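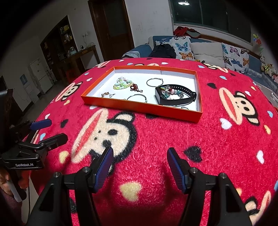 *Jewelry and a smart band in a shallow orange tray, Ullau house.*

**Hiltatine household sorting project: progress report**

1st December

This report covers the work done since the last payment in March. It follows the headings in the grant letter, except that storage and small items are reported together because the work overlapped.

**Where we are**

The Ullau house is finished apart from the hall closet. The Yuen apartment is finished in the bedrooms and half done in the kitchen. Sorting at both homes goes room by room, with the people who live there making every decision about what stays. Our part is to bring containers, put like things together and write up the lists.

Large items went faster than planned. Clothes and bedding took the time we allowed. Small items have been slow, and most of this report is about them.

**Small items**

Jewelry was the biggest part of this work. In both homes it was spread over several rooms - bathroom shelves, coat pockets, kitchen drawers, the bottoms of bags. We started by asking people to sort it straight into boxes with dividers. That did not go well. People stopped at the first piece they were unsure of, and the boxes ended up back in a drawer with half the sections empty.

We now use a shallow tray with a white inside. Everything goes into it first, with no sorting. Beaded bracelets, a knotted cord bracelet, hoops, a pearl stud and a smart band can all share one tray at this stage. Small silver pieces show up well enough against the white, though a ring close to the side wall is easy to miss, so the tray should be turned once before anything is put away.

After that the order is:

1. Pull out anything electronic and put it with its charger.
2. Match earrings. Singles go in a small envelope marked with the room they came from.
3. Lay bracelets flat by type, beads apart from metal.
4. Untangle charm pieces last.

Step 2 produced a lot of envelopes. We suggest keeping them until the whole home is done, as the other earring may be in a room we have not reached. At the Yuen apartment two pairs were put back together this way.

A blanket under the tray is worth having. It stops beads from rolling when one gets dropped. A busy print makes a dropped stud hard to find, so where there is a choice we ask for a plain one, but we use what the household has.

**Lists**

The combined list for both homes stands at 1,862 entries. A group of matching beads or a pair of earrings is one entry. The list is kept in a plain spreadsheet and each household has a printed copy of its own part. Skeltar, who supply our containers, have asked whether they may see the size breakdown. We have said yes to sizes only, with no household details.

**Money**

Of the container budget, 1,000 dollars is unspent. The divider boxes cost less than quoted and we have stopped ordering them. We would like to move the unspent amount to trays and clear lidded boxes for the next stage, and need your written approval to do so. Travel and printing are within budget.

**Problems**

- The hall closet at Ullau can't be started until the shelf is repaired. The household is arranging this.
- Labels on the first lidded boxes peeled off. We have changed to tie-on tags, which cost slightly more.
- The Yuen kitchen needs another two visits beyond the plan. These can be covered from the existing travel line.

**Next stage**

Finish the Yuen kitchen, then the Ullau closet once the shelf is fixed. After that we go back through the single earring envelopes with both households and close the lists. The final report will include the blank version of the spreadsheet and a one-page sheet on the tray method.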